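Valby (software)

Valby is a grasp planning and motion control package for robot arms that handle cloth and other soft household goods. It was written at the Firwood workshop in Vistdale and is mostly used with a two-finger gripper and a camera mounted near the wrist.

Overview

Most grasp planners assume that an object keeps its shape when touched. Valby instead treats a folded item as a stack of layers with a visible edge. The planner looks for a fold or hem, estimates which way the layer runs, and picks an approach angle for the fingers. It does not build a full model of the cloth.

Perception

Color images from the wrist camera are split into regions by a segmentation network. Printed tablecloths, stripes and grid patterns are a known source of false edges, and version 9 added a filter that compares each edge across 5 frames taken while the arm is moving. Edges that shift in the same way as the surface around them are marked as print and dropped.

Planning and control

Containers are stored as a rim, a floor and a set of walls. When a target lies inside one, the planner keeps the fingers at least 15 mm from the rim until the wrist has passed over it. Perforated walls are filled in before collision checks, so a row of holes is not read as free space. The control loop slows the arm near contact and stops it if the measured force passes a set limit.

Tooling

Runs are recorded with joint positions and images on a single clock. The replay tool, Lo Presti, steps through a run and shows the grasp candidates the planner rejected. Since the August release it can also rerun the planner on old recordings with new settings.

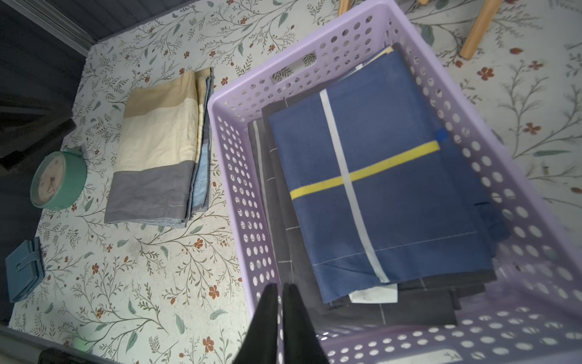

Comment on this article, Mon 25 October: The section on containers should mention that the rim margin is set per gripper. We use 12 mm with thinner fingers and the planner accepts it, but the value has to be changed in the Lo Presti settings too or the replays won't match.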